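Tumside Wash House Restoration
Progress report to the Plovero Fund
26/11/2025

Summary

Work on the wash house at Tumside has continued within the agreed budget. The building dates from 1761 and had been closed to the public for 20 years when the grant was awarded. The roof repairs are complete and the main room is weathertight.

Work in this period

The contractor, Ilau, has relaid the slates on the north slope and replaced the lead in both valleys. Lime plastering of the main room began after the roof was signed off. Delivery of the new windows was delayed by 10 days, and the joiners were moved to the store in the meantime. The drain beneath the yard was found to be blocked at its lower end and has been cleared.

Public use

Almost 600 local residents replied to the survey on future use. Most asked for a meeting room and a small display on the history of laundry work in the valley. Chuang has been appointed to prepare the display and will submit its first designs in February.

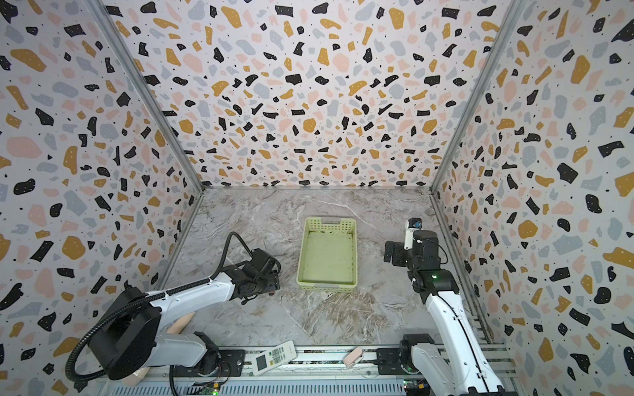
When will the main room be available for hire?

Bookings will open once the plaster has dried and the fire inspection has been passed. The hire charges have still to be agreed with the Fund.

Next steps

The second instalment of the grant is requested on completion of the windows.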